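Chapter 2
Storage and the Drive Bay

A computer forgets most of what it is doing when the power goes off. Whatever has to be kept – letters, photographs, accounts, the operating system itself – is written to a drive. This chapter deals with the 3.5-inch hard disk, how it is held in a desktop case, and how it is connected.

By the end of the chapter you should be able to name the parts of a drive bay, fit a disk into a caddy and join it to the motherboard. You will need the parts list on page 33 and the case you opened in Chapter 1.

2.1 The caddy and the cage

A hard disk contains spinning platters, so it must be held firmly. Many office machines use a plastic caddy with a rail along each side. The disk clips into the caddy, and the caddy slides into a metal cage. Lay the tower on its side before you start, with the side panel off, and check that the mains lead is out.

A 1TB Western Digital disk in a blue caddy, over an open tower. The empty bays are in the cage on the right, with the light-blue SATA data cables beside it.

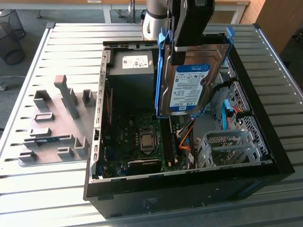 2.2 Two connectors

Each SATA disk takes two cables. The narrower one carries data to the motherboard, and the wider one brings power from the supply. Both plugs are L-shaped inside and fit only one way round.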